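Filed under: Members & Meetings / Minutes

We use cookies to remember your settings and count visits. Accept all | Manage preferences

Banitz Allotment Water Association
Minutes of the September general meeting

The meeting opened at 6:30 p.m. with Erzsébet Sipos in the chair. Atieno Shirima took the minutes. A quorum was confirmed from the sign-in sheet. The minutes of the previous meeting were approved with one correction: under item 4, "east main" should read "east branch."

1. Meter readings

The main meter showed a season total of 3,647 cubic meters at the last reading. Individual plot meters have been read and entered for all 233 plots. The difference between the main meter and the sum of the plot meters is higher than last season. E. Sipos attributed part of it to the split coupling on the Szénási lane, which was replaced in July. The remainder is unexplained. Agreed: the east branch will be isolated overnight before shutdown and the main meter read at both ends of the test.

2. Pump replacement

Two quotations were received. Celtamix offers a like-for-like submersible pump with installation. Gradum offers a variable-speed unit at a higher price, with the control box included and a longer warranty. A. Shirima noted that the existing cable run is not rated for the Gradum unit and that the quotation does not cover a new one. Members asked whether the Celtamix price includes disposal of the old pump. It does not. Decision deferred until Gradum supplies a revised figure with cabling.
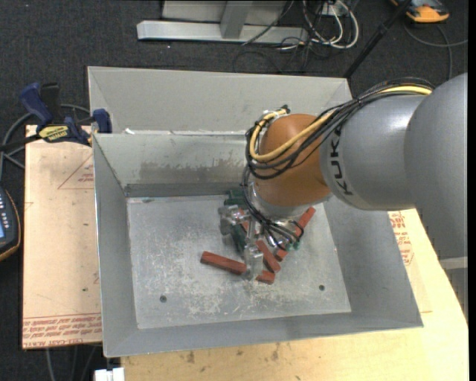 KUKA arm over a gray metal bin.

3. Winter shutdown

The system will be drained in the last week of the season. Plot holders must leave their taps open and disconnect hoses and timers. Any meter found with a closed tap after draining will be treated as the holder's responsibility if it cracks. Notices will go up at both gates. The standpipe by the tool shed stays on until the first frost warning.

4. Fees

Proposal to raise the standing charge to 90 per plot, with no change to the rate per cubic meter. One member objected that small plots would carry too much of the increase. An amendment to apply half the increase to half plots was put to the vote and lost. The original proposal was carried.

5. Other business

The lock on the north gate is stiff and needs replacing. E. Sipos to obtain a price. A request to fill private ponds from the shared supply was refused under rule 2.

The meeting closed at 8:10 p.m. Corrections to these minutes should reach A. Shirima in writing before the next meeting.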